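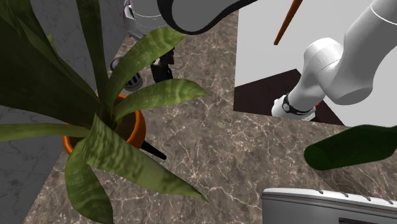
Does a robot really learn from a pretend kitchen?

You might have heard that robots can learn to do chores by "practising" inside a computer. It sounds terrific. No broken plates, no spilled soil, no one grumpy about the mess. But is it true? Let's poke at the idea a bit before we believe it.

First, what are the examples?

A learning system is a computer program that gets better at a job by looking at lots of examples of that job. Suppose the job is reaching across a kitchen counter. One example might be a set of pictures, plus a list of how each joint in the arm moved while the pictures were made. The program looks for patterns. If the arm usually slows down near a plant, the program may start slowing down near plants too.

Notice the word "may". Sometimes it picks up the wrong pattern altogether. It might slow down for anything green, including your favourite cup.

Where do the examples come from?

The kitchen at the top of this page was drawn by a computer. So were the white robot arm, the marble counter and the plant in its orange pot. The people at Kisport call their pretend kitchen Arroyo, and in August they collected 1337 examples in it. Then they checked them. Only 1141 were good enough to keep.

What happened to the other 196? In some, the arm passed straight through a solid object like a ghost. In others, it got stuck and wiggled. A program that copied those would learn some very odd habits, so out they went.

Next time somebody tells you a robot learned from "thousands of examples", ask how many were any good. It's a fair question, and grown-ups forget to ask it.

Why put a plant in the way?

Look how far those long leaves spread. One points right out over the counter, and another hangs low beside a black handle. A real kitchen is cluttered too, and if every practice counter were bare, the robot could be hopeless at yours.

There is a catch, though. A real leaf bends when you brush against it. It can tear. A computer leaf only bends if somebody has written the rules for bending, and those rules are often simpler than the real thing. Shiny metal and shadows are tricky to copy as well.

So does it work?

A bit. At Renmont, a program that had practised only in Arroyo was tried on a real arm at a real counter. It had 300 turns at reaching past a potted plant without touching it. In the pretend kitchen it had hardly ever bumped a leaf. In the real one it bumped plenty, and once it tipped the pot over.

The team then added 10 examples from the real counter and tried again. The robot did better. Was that because of the new examples, or was it luck? We would want to see the test done a few more times before saying.

Try it yourself

Put a cup on a table, with a leafy branch or a scarf in front of it. Reach for the cup slowly and have a friend write down each thing your arm does. Now move the branch and see if the same instructions still work. If they don't, what would you have to add?

From the Jiltirside Science Pages for Kids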